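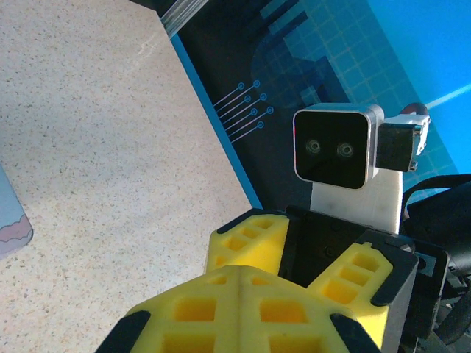 One of the households wrote back to ask why a machine that can find a teaspoon in the dark still can't be trusted to wipe under the toaster, and we have kept that question close by all through the writing of this section.

Research > Usetti Project > Papers > Section 4

7 min read

4. Household chores at the counter

Figure 3. Three-fingered gripper and a two-lens depth camera at the speckled counter.

It is a fair thing to wonder, and we'd like to answer it with some patience. Over the Arnport trials we logged 3,000 attempts at small kitchen jobs -- picking up, putting down, turning over, tidying away -- and the machine did best wherever the object was stiff and stood a little proud of the surface. Cups and boxes gave it very little grief. Flat things were another matter altogether, and of the 758 failures we recorded, around 300 came from items lying flush on the counter, where a fingertip has so little to get hold of.

Our colleagues at Kakix, working on shop-floor sorting, met much the same trouble with thin labels, and they were kind enough to share their notes with us. Neither group would call the chore solved. A patient person with a dishcloth is still quicker, and a good deal better at noticing what was missed -- though we were heartened by how steadily the grasping improved once the fingers were allowed to slide an item to the counter's edge before closing on it. We take up that sliding motion in Section 5.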